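Section 6. Soft Goods: Cushions and Throw Pillows

6.1 Scope

Use this section to set up the Pramuvent two-arm unit for sofa tidying. Tidying a sofa is a supervised task in the current release. The unit can pick up a pillow, carry it a short distance and put it down. It does not plump, zip or change covers, and it does not judge whether the result looks tidy. An adult must stay in the room with the stop control in reach.

6.2 Before you start

1. Clear phones, remotes and cups from the seat. The unit does not tell a hard object from a soft one once it is under a pillow.
2. Check that both wrist cables have enough slack for a full turn of the wrist.
3. Open Tistum and select Chores, then Soft Goods.
4. Set grip force to 2 for plush or raised-dot covers. Use 6 for smooth covers with firm filling.

CAUTION: Do not go above 8 on any household fabric. Higher settings are meant for shop-floor bins and can tear a seam.

6.3 Two-handed lift

1. Place one pillow flat on the seat with its short ends clear of other items.
2. Press Teach and guide each gripper to a short end.
3. Close the grippers and raise both arms together. Wrinkling at the grip points and a sag along the lower edge are normal for a soft pillow. 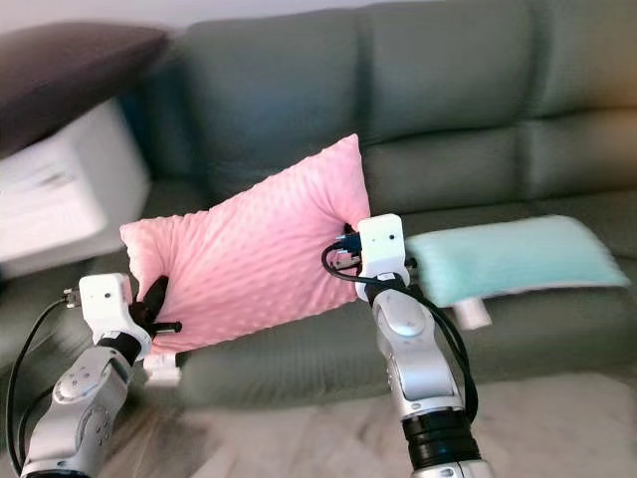 4. Hold for 17 seconds. If either end slips, lower the arms, raise the grip force by one step and repeat.
5. Press Save Lift.

Note: A tilt between the two ends does not need correcting unless the release fails.

6.4 Wrist view check

The wrist camera is used for the final approach. Deep-textured fabric is the hardest case for it, as the bumps cast small shadows that the software can mistake for an edge. Open the grippers wide over the pillow and look at the live view in Tistum before you accept the pick point.
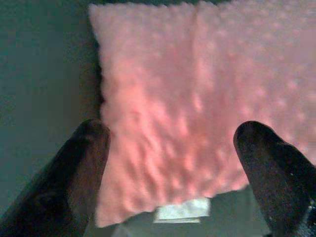
If the outline in Tistum jumps between the fabric edge and the surface next to it, turn on a room light and run the check again. Move the pick point by hand if the second check also fails.

Eftychia Zervas of the Bennani test group keeps the list of fabrics that have passed. The February list covers fleece, corduroy and most cottons. Long-pile covers are still listed as unreliable - do not leave them in a saved routine.

6.5 Known limits

- Stacked pillows are often lifted as one.
- Loose tags and fringe can catch on a finger during release.
- A person is still faster at this chore. Ivo mode shortens the pauses between moves but does not change arm speed.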